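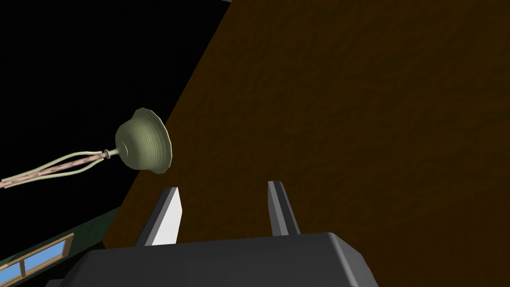
시뮬레이터 화면: 벌어진 두 손가락 그리퍼와 뚫어뻥

[메일링 리스트] Re: Bosiden 물체 꾸러미, 구입할 만합니까
2/28/26, 작성: 리스트 회원 (Bosto 작업반)

안녕하십니까. 한국어가 모국어가 아니어서 표현이 조금 딱딱할 수 있습니다. 양해를 부탁드립니다.

> 저희 연구실은 Holham 시뮬레이터를 쓰고 있습니다.
> Bosiden 생활용품 꾸러미를 살까 고민 중인데,
> 물체의 품질과 충돌 모델이 어떤지 알고 싶습니다.
> 평가판만으로 판단할 수 있을까요?

저는 8월부터 이 꾸러미를 사용하고 있습니다. 정식판에는 물체가 1332개 있고, 평가판에는 123개가 있습니다. 평가판에도 길쭉한 물건이 몇 가지 들어 있으므로, 우선 그것으로 시험하시기를 권합니다.

첨부한 화면은 뚫어뻥을 다루는 작업에서 가져왔습니다. 겉모양은 만족스럽습니다. 올리브색 고무 컵에 동심원 모양의 옅은 주름이 있고, 손잡이에도 나뭇결 비슷한 줄무늬가 있습니다. 다만 손잡이 옆을 따라가는 연두색 가는 가닥 두 개를 보아 주십시오. 저는 이것이 무엇인지 아직 확인하지 못했습니다. 메시의 문제인지 표시 설정의 문제인지, 공급사에 문의하였고 답을 기다리고 있습니다.

충돌 모델은 물체마다 차이가 큽니다. 컵이나 상자 종류는 기본값으로도 안정적입니다. 그러나 손잡이가 가늘고 긴 물체는 기본 충돌 형상이 실제 메시보다 두꺼워서, 그리퍼가 닿기 전에 접촉이 계산되는 경우가 있었습니다. 저는 볼록 분할을 다시 해서 사용합니다. 이 작업은 물체 하나에 3분이 걸립니다.

질량과 마찰 계수는 파일에 들어 있지만 근거가 적혀 있지 않습니다. 실물과 비교하는 연구라면 직접 재셔야 합니다. Žukauskas 변환 도구를 거치면 단위가 바뀌는 일도 있으니, 불러온 뒤에 크기를 꼭 확인하십시오.

가격은 좌석 하나에 연 3000유로입니다. 잡기 학습용으로 물체의 종류가 많이 필요하시면 저는 살 만하다고 생각합니다. 몇 가지 물체만 쓰실 계획이면 평가판으로 충분합니다.

분할 설정 파일이 필요하신 분은 리스트로 답장을 주십시오. 보내 드리겠습니다.

댓글

gripnote: 저희도 빗자루에서 같은 접촉 문제를 겪었습니다. 설정 파일 부탁드립니다.

대학원생2: 평가판에서 만든 장면을 정식판에서 그대로 열 수 있나요?

Bosto 작업반: 네, 열립니다. 재질 경로만 다시 지정하시면 됩니다.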